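Chapter 4. The Sorting Problem

Student teams like to start with the arm. It is big, it moves, and it looks good at open house. Cloth is where the trouble begins.
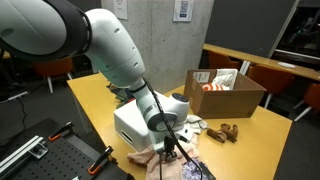 4.1 What does a good run prove?

The Gurkora club at Saha College gave its project a simple goal: pick up one piece of fabric from a mixed pile and put it in a box. By October the team had logged 107 attempts and was telling visitors that the job was "basically solved."

Be careful with claims like that. A crumpled cloth has no fixed shape, so a grip that holds one fold may slip off the next. The team also dropped 13 attempts from its log as "bad starts" – a label it made up after seeing the results. And a person reset the pile each time, which could take up to 60 seconds and never showed up in the report.

None of this makes the project worthless. It does mean the log answers a smaller question than the poster did. As you read this chapter, keep asking who set up the pile, who picked the items, and what was left out of the count.

Before you go on, write down what you would accept as proof that a machine can sort laundry. You will need your answer in Section 4.3.

© Brastik Learning. Contact the publisher | Back to top
Shares: 13 | Comments: 0
This site uses cookies. Accept | Settings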